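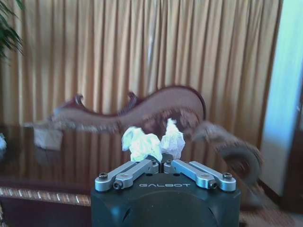

Sleep diaries: people wanted who don't believe in them

Brorow is looking for adults to keep a sleep diary for 4 weeks this August. We would particularly like to hear from people who think sleep diaries are a waste of paper. Several of us who set up the study think so too, or half think so, and we are tired of reading results from people who signed up already convinced.

You will have seen the claims. Write down when you went to bed and when you woke up, and within a month you will sleep better, eat better and be nicer to your colleagues. Most of the studies we have read on this are small, and a good many rely on people saying how they feel at the end of something they have put effort into. Of course they say they feel better. We would like to find out if there is anything left once you take that away.

What you would do

Half of those taking part will fill in a paper diary each morning. The other half will fill in a form of the same length about the weather. You don't get to choose which, and we won't swap you. Both groups wear a plain wristband at night and answer a short set of questions at the start and the finish. The morning page takes a few minutes. If you miss a day, leave it blank. Please do not make it up later, we would much prefer the gap. 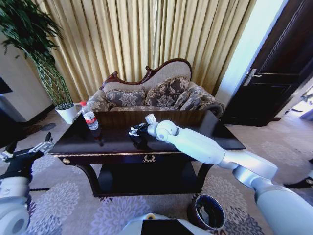 There are 2 visits to our rooms in Trumberg, one at each end. Evening visits can be arranged up to 8 pm. The rooms are up a flight of stairs and there is no lift, so tell us if that is a problem and we will come to you instead.

Who can take part

Anyone over 18 who sleeps mostly at night and mostly in the same bed. We can't take people on regular night shifts, people with a baby under a year old, or anyone being treated for a sleep disorder. You don't need to sleep badly. You don't need to sleep well either.

We need around 300 people and will stop taking names when we have them.

What you get

A shopping voucher at the second visit, your bus fare, and a copy of the results whichever way they fall. We are not offering advice, a personal sleep score or an app. If a friend tells you this study will cure your insomnia, your friend is guessing.

How to apply

Ask for form 735 at the Brorow front desk, or write to the Sleep Diary Study, Brorow, Trumberg. Put a daytime phone number on the form. We reply to everyone, though it can take a fortnight.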